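Notes + list for the sliding door set. Apr 1, 2025. Still rough, will tidy when there's time.

# drandstead-doors

Short clips of household doors being opened and closed, mostly sliding ones. Patio, balcony, closet, one shower screen. The Drandstead folder is the main one, Vulport is smaller and older. Use Drandstead if you only want one.

## What's in it

- 1,870 clips, short, no sound
- 29 doors
- 12 of the doors have a lock you can see, the rest are plain or the lock is on the other side
- one CSV with a row per clip

No hinged doors in this version. There was a batch from September but the labels were a mess, so they're out until someone redoes them.

## Folders

```
drandstead/
 clips/
 doors.csv
vulport/
 clips/
 doors.csv
README.md
```

Same columns in both CSVs. Vulport has blanks in the `track` column for the first few doors, leave them blank, don't guess.

## Labels

| column | what goes in it |
|---|---|
| door_id | letter + number, matches the clip name |
| start | closed / partly open / open |
| end | same three words |
| handle | pull, recessed, knob, none |
| lock | yes / no / can't tell |
| track | floor, top, both |
| frame_color | plain color word |

"Partly open" is anything with a gap you can see. Even a thin one. We went back and forth on this – the old rule was a hand's width and people measured it differently every time, so now any gap counts. Closed means the panel meets the jamb.

Handle is the shape, forget the material. A long curved one that bends out at the bottom is still `pull`. A scooped-out cup in the stile is `recessed`. If there's both, put pull.

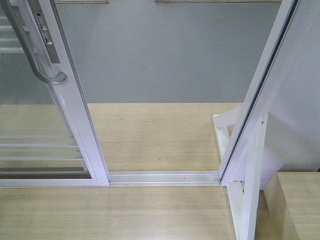
Lock is yes if there's a keyhole or a latch plate on the side facing you. A keyhole counts even when you can't tell wether it's locked. Don't label locked/unlocked at all, we dropped that column.

Track: floor if the rail is down at the bottom, top if the door hangs. A lot of patio doors have both, but only put what shows in the clip.

Frame color is one word. White, gray, black, brown. Silver goes under gray. If the track and the frame are different colors use the frame.

## Things that go wrong

- Glass. Blinds, decking, the neighbor's fence, they all turn up in the pane as stripes and people label them as part of the door. They aren't. Skip them.
- Double panels. The one that moves gets the label. If both move, two rows.
- Doors that bounce back a little after closing. `end` is wherever it stopped, so sometimes that's partly open.
- Shiny tracks blow out in afternoon light, edges get hard to see. Still label it.
- Crumbs, grit and bits of paint near the track. Ignore, not a column.

## Splits

Split by door, never by clip. Five doors are held out for testing and their ids are in the CSV with `test` in the last column. Please don't shuffle them back in – it was done once in the Hoani copy and the scores from that copy are no good.

## Known gaps

Hardly any dark frames. Only the one shower screen, so don't expect much there. Closet doors are nearly all top track. No screen doors, would like some. Night clips are few and grainy.

The Censka closet clips are shorter than the others and a couple stop before the panel does. For those `end` is whatever the last second shows.

## Changes

- any-gap rule for partly open, all of Drandstead relabeled, Vulport about to be
- locked/unlocked column removed
- fixed the duplicate door ids in Vulport
- hinged batch taken out

## To do

- finish Vulport relabel
- fill in track where the clip realy shows it
- check the two rows with `handle` = "hook", should be pull

If you find a wrong label, open an issue with the door_id and the clip name. One issue per door is easier than one big list.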